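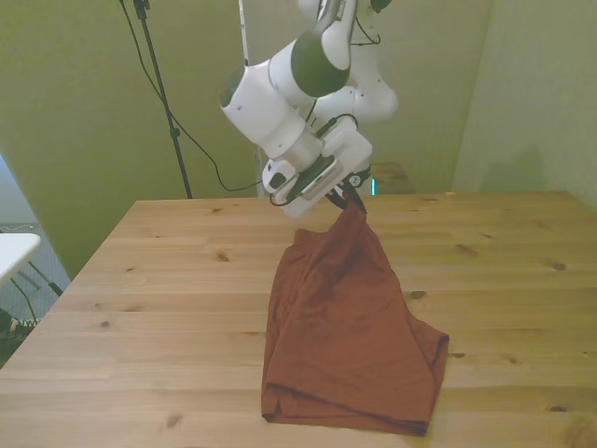 The gripper holding a gathered corner of the cloth, with the wrist camera on the left side of the housing.

How to train a grasp point model for folded clothes

Posted Aug 15, 2025 by Reiko Hoshino

In this tutorial I explain how we train a small model that chooses where the arm should pinch a garment. It is the first step of our folding method, which we call Gradura. If the first pinch is bad, the later steps cannot repair it, so we spend most of our effort on this part.

I assume that your arm already moves, that your wrist camera is calibrated, and that you can record the camera picture together with the gripper position. If you did not calibrate yet, please do it first. An error of a few millimeters is enough to miss a thin edge of cloth.

What you need

One arm with a two-finger gripper
One wrist camera and one fixed camera that sees the whole table
A table with a matte surface
Several garments of one color each (patterns can come later)
A computer with a normal graphics card

Step 1. Prepare the garment

Put the garment on the table and let it fall in a natural way. Do not make it flat with your hands. In our first tests I always smoothed the cloth before recording, and the model learned only smooth cloth. When my colleague Yoshinori Murakami threw the same garment on the table, the model chose a point in the middle of the fabric and the fingers closed on nothing.

Between recordings, pick up the garment and drop it again. Turn it over sometimes. We change to another garment after every 10 grasps.

Step 2. Record the grasps

Move the arm above the garment with the hand controller, open the fingers, go down slowly, and close. Then lift a little and stop. Save these items for every grasp:

The wrist picture before going down
The fixed camera picture at the same moment
The position and angle of the gripper when it closes
The result, written as "held", "slipped" or "missed"

Please keep the bad grasps too. The model needs them. In our set we have 3000 grasps, and the slipped ones were the most useful for corners and hems. A hem is thick, so the fingers can hold the upper layer and lose the lower layer. If you want to lift both layers, write "slipped" when only one comes up.

Step 3. Label the layers

For 500 of the grasps we also marked by hand how many layers were between the fingers. This work is slow and a little boring. We do it from the fixed camera, with the picture before the lift and the picture after the lift side by side. If two people do not agree, we leave the grasp out of this smaller set.

Step 4. Train

Train the network on all the grasps first, with only the result as the target. After that, continue with the layer labels and a lower learning rate. We tried both targets together from the beginning, but the layer part did not learn well.

Keep some garments completely out of the training. If you divide the data only by grasp, the same shorts will be in both parts and your score will look better than it should.

Step 5. Test on the arm

Ask the model for its three best points and try them in order. After each try, let the cloth fall and take a new picture before the next one. The old points are not correct anymore, even if the cloth looks the same to you.

Common problems

The model likes shadows. Deep folds are dark, and a dark line can look like an edge. Move your lamp to another place during the recording, or change the brightness of the pictures in training.

The fingers push the cloth away. Usually the gripper is too low before it closes. Raise it by 3 mm and try again.

The cable pulls on the wrist. Check that the camera cable has enough length when the wrist turns to both ends of its range. We lost one afternoon of data in April from this.

The next tutorial will be about the second pinch, when the garment is already lifted at one corner.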